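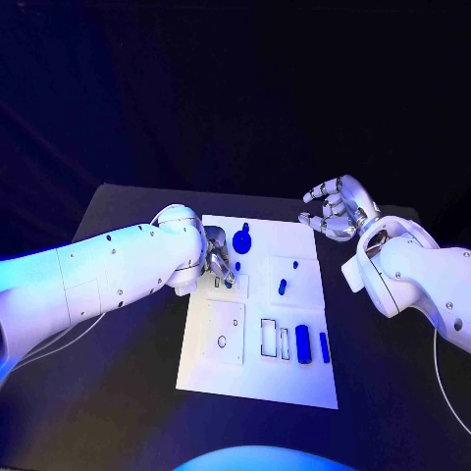 Call for participants - board work rules, round two

Elmont is looking for 12 people to help test a draft set of working rules for two-armed robots on small-parts boards. Pegs, cylinders, slots. Sessions start in July at the Rutby workshop. Need names soon, slots go fast.

What you'd do

Run the robot through the board tasks with the draft in hand. Mark every rule that slows you down, makes no sense or gets skipped. Then sit with the Sorby writing group and argue about it. No coding. A session is 2 hours plus a break, and you'd do several over the month.

The draft in short

Both arms stay in view of the operator the whole time. One hand places, the other holds clear unless the step calls for both. Cables checked before power-on and again after any pause. Nobody reaches over the table with the arms live - not to pick up a dropped peg, not for a second. Stop first. If a part doesn't seat on the first try, back off and log it, don't push. Logs are written at the table and not at the end of teh day.
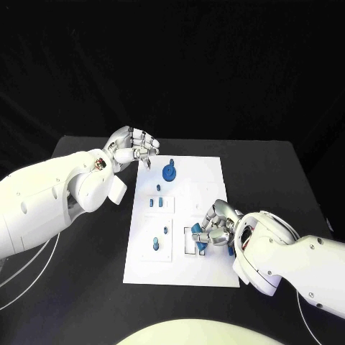
Both hands at the board, right hand holding a blue piece at the outlined slot.

Who should apply

Anyone with shop floor, lab or teleop time. Machine operators very welcome, also people from inspection or safety training. You need steady hands, normal or corrected eyesight and patience with paperwork. First timers ok for a few of the places, say so in your note. We'd like a mix, last round was nearly all engineers and the wording shows it.

Pay is $100 per session, paid by Baloyi at the end of the month. Travel inside Rutby not covered, sorry. Parking out back.

Before you start

Short safety briefing, then a walk-through of the stop button and the lockout steps. You sign off on both. Long hair tied, no loose sleeves, no rings or lanyards. Phones in the lockers. Late for the briefing means no session that day, no exceptions on this one. 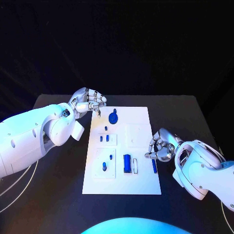
One operator from round one wrote back that the "back off and log it" rule was the one she fought hardest and the one she has kept using at her own plant, though she still wants the log form down to a single page. We're working on it. Form is shorter now, still two sides.

How to apply

Send a note to the Elmont front desk, subject line "board rules". Tell us what machines you've run, which weeks in July you can't do and wether you prefer mornings. No résumé needed, keep it under 2000 characters. Replies go out in June. Questions - same address.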